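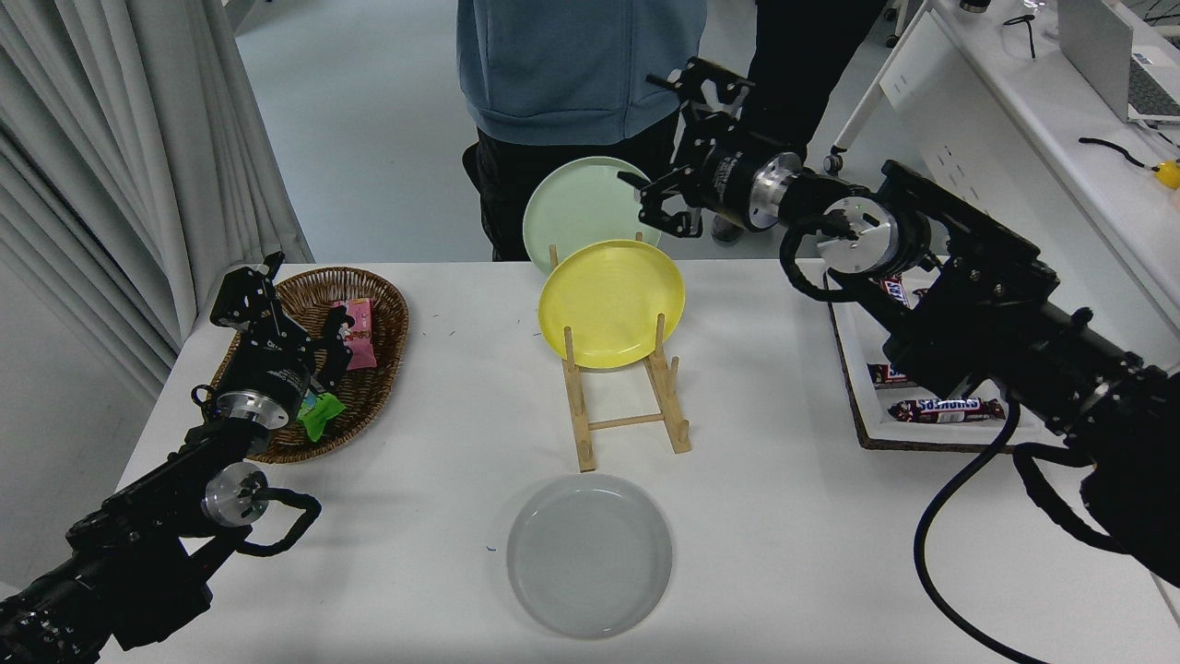 Skamthorpe IT contracts register - read me first

Hello! I'm Lenni Heinonen and I look after this dataset in my spare evenings. It's a tidied-up copy of the computing and telephone contracts that Skamthorpe council publishes on its own site (as a stack of PDFs, sadly, which is how I got into this).

Last updated: 2018-04-08

What's in the folder

contracts.csv is the main file, with 373 rows and 11 columns. One row is one contract. If a contract was extended it stays on the same row and the new end date goes in end_revised, so please don't use end_original for anything to do with renewals. I did that myself in the first release and got some very silly charts out of it.

departments.csv matches the short codes to the eight departments. Housing and Repairs were merged in September and I've used the merged code all the way back.

notes.txt is my running list of oddities. It's a bit of a ramble, but do look in there before you write to me about Dallgate. Dallgate is the old depot and its phone lines were billed to three different departments at one time or another.

The columns people ask about

supplier_clean is my own work. The council spells Itance four ways and I've folded them all together. Manninen is harder - there's a licensing arm and a support arm, and I've kept them apart where the PDF says which one it is. Where it doesn't, you'll find plain "Manninen" and a y in the unsure column.

value_year is pounds per year without VAT. Blank means the council didn't publish a figure. It doesn't mean free!

notice_days is how much warning the council has to give to leave. The usual answer is 90, and I only filled it in where I could find it in the contract itself.

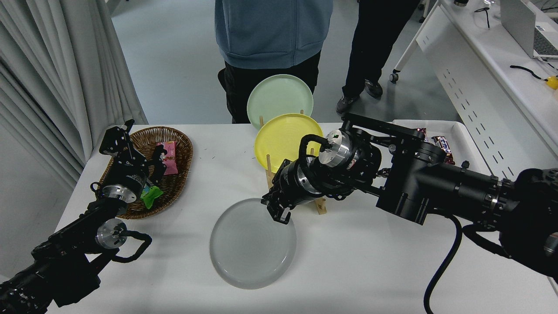
Yellow and pale green plates in the wooden rack, basket to the left.

How I made it

I pulled the tables out with a small script (extract.py, also in the folder) and then checked every row by eye against the PDF. The script falls over on scanned pages, so those were typed in by hand and are marked typed = y. Expect the odd slip in them.

What it's no good for

Comparing Skamthorpe with other councils, mainly. They all draw the line round "IT" differently, and ours leaves out school laptops and the library machines. Small purchases on cards aren't here either.

Using it

Help yourself, for anything you like, and a mention would be lovely. If you spot a mistake, send me the row number and the page of the PDF and I'll put it right in the next release. Older releases are in the archive folder, silly charts included.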